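**Jamham releases Roro 2, a grasp planner that reports its own failures**

19 Sep 2024
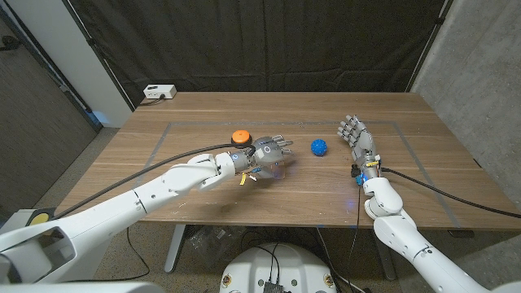
*Two-arm test station with a small spiky ball inside the taped work area. Photo: Jamham*

PRUSERSKA. Jamham today released Roro 2, the second version of its planning software for two-armed robots with multi-fingered hands. The company is making no claim that the software is ready for homes, warehouses or anyone's kitchen.

"Most of the grasping numbers published in this field can't be compared with each other, and that includes the ones we put out in June," said Soo-ah Jin, who leads planning at Jamham. "People pick the object, pick the lighting and pick the best afternoon. We did it too. I would rather ship a log."

Roro 2 writes a record of every attempt, including the plans it threw away before an arm moved. In Jamham's own tests the planner made 1,179 attempts on small objects. It called off 300 of them before contact, when its estimate of the object's position drifted too far between camera updates. The earlier version would have gone ahead and grabbed. Whether stopping is better depends on the job, and Jamham has not tested enough jobs to say.

The new release also changes how the two arms share a workspace. Each arm now holds a claim on part of the table and has to give it up before the other can enter. This is slower. Planning time for two-handed moves rose to almost 70 milliseconds, and Jin said customers who need speed should stay on the old version for now.

Known problems include shiny objects, soft objects and anything partly hidden by the robot's own fingers. Handing an object from one hand to the other works in simulation with the Robles physics package. Jamham is not publishing a success rate for it on hardware.

"If a buyer asks me whether it generalizes, I ask them to send me the object," Jin said.

Roro 2 is available to current license holders. The full attempt logs, failures included, come with the download. New licenses are handled by the Jamham office in Pruserska.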